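Toast duty at Stodo
15/01/2020

I spent the morning in the Brodulgate workshop, and I can report that breakfast is now a research topic! The folks at Stodo have started collecting examples for Yeon, their learning system, and the first chore on the list is making toast.
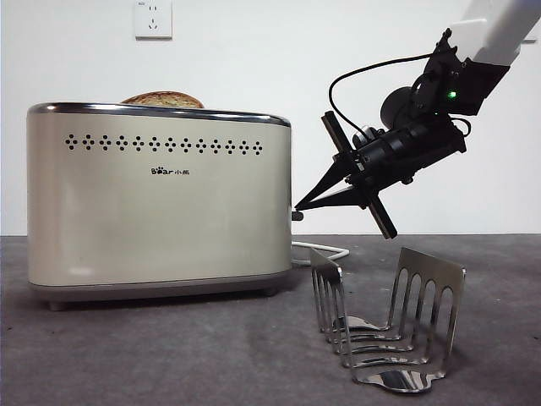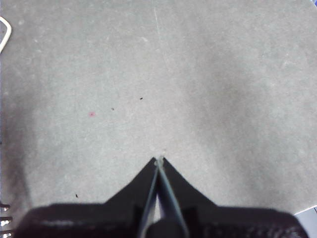
Gripper at work on the toast task, Brodulgate.

The way it goes is pretty simple. A person guides the arm through the job, everything gets recorded, and then the table is set up again a little differently (toaster nudged over, rack turned, that sort of thing). Each run is its own example. They had 409 saved when I walked in, and 89 more were waiting for somebody to watch them and decide if they were worth keeping.

I asked if the sloppy ones get thrown out and was told no, a slow or clumsy run stays in as long as the job gets done. I liked that! The lever is the fussy part, apparently, and I could have watched them go at it all day. A good operator gets through 30 runs before needing a break, and there are 2 operators trading off.

Dullberg, the kitchen outfit paying for part of this, wants to see Yeon try toast by itself in February. After that it's on to kettles, and I've already asked if I can come back for those.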